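Check after the stop fault, tea room and hall, Kostville site. Filled in by Poonam Nishad, November.

The Goel tray runner stopped at 14:10 with code 232 and did not release its brake. It was carrying trays for the tea tables. No person was hurt. Until Skikwood sends the new brake board, all trays are moved by hand with the cart.

## A. Robot

- [x] Main switch off, key removed. *Key is in the office drawer.*
- [x] Red stop button tested. *Works, but must be pushed hard.*
- [ ] Brake releases by hand lever. **Fail.** *The lever moves and the wheels stay locked. I tried two times.*
- [x] Battery at 69 percent, no smell, no heat.
- [ ] Fault log copied. *Only the last 100 lines are saved. I asked Vestatstead for the rest.*

## B. Moving trays by hand

- [x] Trays lie flat on the top shelf of the cart.
- [x] Hold the tray at the rim before lifting it.

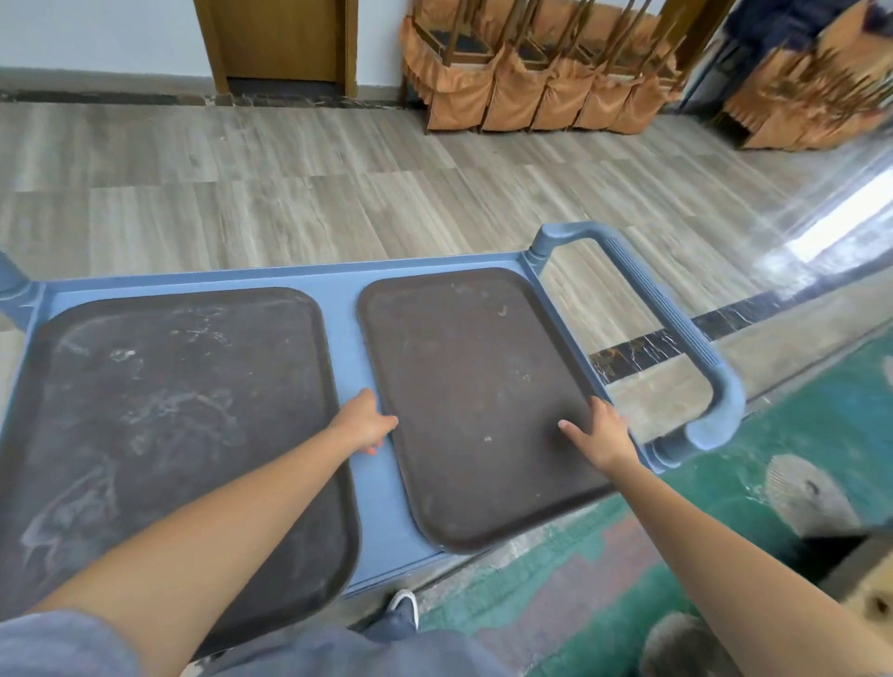 - [x] Path between door and tables is free. *Keep 300 mm from the chair stacks.*
- [ ] Cart wheels checked. *One wheel pulls a little to the left. Please grease it.*

## C. Tea tables

- [x] Plastic tray lies flat on the table.
- [x] Carved trays do not rock when touched.
- [ ] Edges of the wood checked for splinters. *Not finished, I did only the first table.*

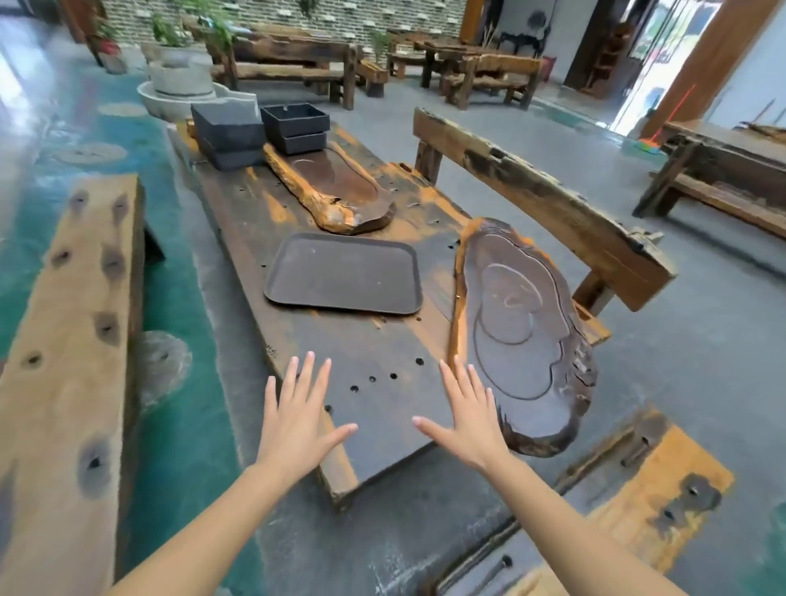 - [x] Floor next to the benches is dry. *Checked again at 16:00.*
- [ ] Stop line for the robot marked on the floor. *The old tape is gone. New tape is ordered.*

## Result

Robot stays out of use. Do not reset code 232, even if the screen offers it. Hand work may continue. Next check is when the brake board is fitted, and section A must then be done again from the first line.

P. Nishad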